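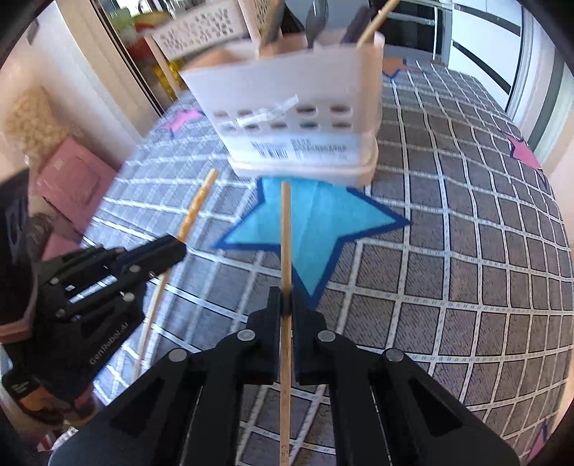 Kitchen Table Robotics, October

Home Builds Gallery Parts Bin Contact

October — by Kohei Ueda

Jinlong Kong and I are building an arm called Dovico that will, if all goes well, put the utensils away after dinner. A person can do this in under a minute while talking on the phone. We have been at it since spring.

The arm lives in the Peng Street shared workshop, where there's a proper bench and a drill press we're allowed to use on Wednesday evenings. The practice side of things happens at home, by hand, with a pair of grippers and whatever is in the drawer. Pictures and captions are mixed together on this page in the order I remembered them.

1. Sticks before spoons

Two grippers, two wooden skewers, one tablecloth with stars on it. One skewer is upright in the jaws and the other is still lying on the cloth. We went with skewers for the first exercise on the theory that thin and straight would be easy. Thin is terrible. A fat wooden spoon forgives you for being a little off, and a skewer rolls away and thinks about it.

The white caddy behind the big blue star is where everything is supposed to end up. I never peeled the barcode label off the front, and now I'm superstitious about it.

2. The caddy problem

Our first plan for Dovico was to drop things in from above. Jinlong wrote a page and a half on drop height. Then we tried it with a chopstick, which hit the rim, left the table, and went under the refrigerator, where it joined a colony.

The second plan is to tilt, lower, and let go, which is how everyone over the age of four does it. Jinlong's page and a half is still in the binder.

3. The wrist, version 2

Version 1 of Dovico's wrist was printed at the workshop overnight and came off the plate looking perfect. It lasted until we asked it to turn. Version 2 has thicker walls and a brass bushing, and it makes a noise like somebody opening a very small door. I've decided I like the noise.

If you're copying this build, put the bushing in before you run the cable. I have now done it the other way twice.

4. The Etero board

The motor controller is an Etero board I bought secondhand, with one channel dead and one that works if you press on it. We use the other four. Dovico therefore has four joints. I have seen this described in our own build notes as a design decision.

5. Tusow

Tusow is the name of the program that decides where the arm goes next. Jinlong wrote it, and he named it too, and he will not say what it stands for. It keeps a log of every attempt on the workshop bench. As of last week that was 104 attempts at moving a wooden spoon into a cup, of which 19 ended with the spoon in the cup. One more ended with the spoon in my coffee, and we had a real argument about which column that belonged in.

The target for the end of the year is 100 good ones in total. I suggested 100 in a row and was ignored.

6. Tightening night

Every screw on the arm, checked with a driver and marked with a dot of yellow paint. Three of them were finger loose, including the one holding the elbow on. This explains most of September.

7. What's next

Forks, then the metal spoons, which are shiny and confuse Tusow no end. Jinlong wants to try two arms working together, one to hold and one to place. I've pointed out that we have four working channels and he has pointed out that there are other boards for sale. We still need a clamp for the bench end of the cable, preferably one that opens wider than two inches. If you have a spare, leave it in the Dovico box under the drill press — the box with the wrist parts in it, please, as the one next to it goes out with the recycling.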